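4. Where clean clothes wait

I went into this part of the Cleltesstead study thinking people left clean laundry around because they were tired. That was my guess on Monday, anyway, and the diaries made me less sure of it.

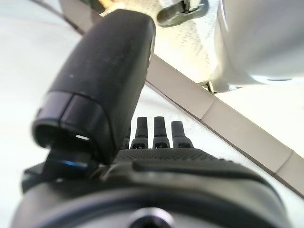 M. Guerra

We had 3838 diary entries to read, and I read all of them (slowly, with a lot of coffee). The word "bed" kept coming up. People tip the clothes out there, fold 2 or 3 things, and then the phone rings — or supper needs stirring. I coded any stop longer than 15 minutes as a wait, and I'd still argue for that cutoff.

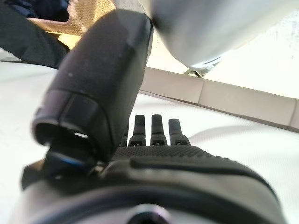
4.1 The bed as a shelf

A bed is flat, wide and close to the closet, so I can see why it wins over a chair. A small pile doesn't look like work yet, either.
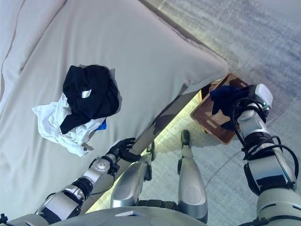 The trouble starts at bedtime. Several diaries describe moving the pile to the floor at night and back to the bed in the morning, and the Fuvby coding sheet had no box for that. I wrote those entries up by hand and kept them out of the totals.

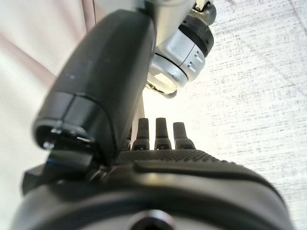 Figure 1. Close view of a diamond-pattern grip pad, with black fingertips behind it.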